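Why Towels Have Loops
A Zundora Learning Page for Young Readers

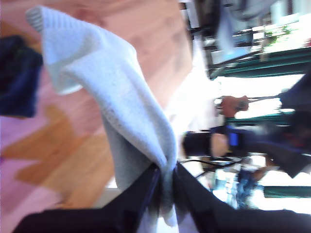

Ravinder Gauthier wrote to ask why a bath towel dries the skin so much better than a bed sheet, when both may be made of cotton. The letter adds that a shirt was tried once after swimming, and that it was of very little use.

The answer lies in the way the cloth is made. A bed sheet is woven flat. Its threads pass over and under one another and are pulled close together. The cloth used for most bath towels is called terry cloth. It has a flat layer as well, but extra threads stand up from it in small loops. If you look closely at a towel at home, you should be able to see them.

Where does the water go?
Water clings to cotton. When a towel touches wet skin, the water moves into the tiny spaces between the threads and inside the loops. Scientists call this movement capillary action. You can watch the same thing happen when the corner of a paper tissue is dipped into a glass of water and the wet patch climbs upwards.

Loops give a towel many more places for water to go. They also make the cloth thicker and softer. A flat cloth has fewer spaces, and these fill up quickly.

What is a hem?
The edge of a piece of cloth can come apart if it is left as it was cut. Threads slip out one by one, and this is called fraying. To prevent it, the edge is usually folded over and sewn down. The folded edge is the hem. Many towels have a flatter strip close to the hem where there are no loops at all.

How should a towel be dried?
A towel that has been used should be opened out fully and hung over a rail or a line. Air must be able to reach both sides. If a damp towel is left twisted or in a heap, the water in the middle cannot escape easily, and the towel may begin to smell. The smell comes from very small living things, called microbes, which grow well in damp places.

Something to try
Ask an adult for an old towel, an old cotton sheet and two saucers. You will also need a teaspoon.
Put 7 teaspoons of water into each saucer.
Fold a corner of the towel and press it into the first saucer while you count slowly to 37.
Do the same with a corner of the sheet in the second saucer.
Compare the water that is left in each one and write down what you find.

Please wipe up any spills at once, as wet floors are slippery.

Words to remember
Absorb: to soak up a liquid.
Fray: to come apart at the edge.
Terry cloth: cloth with loops on its surface.

Page last reviewed: 2019-09-12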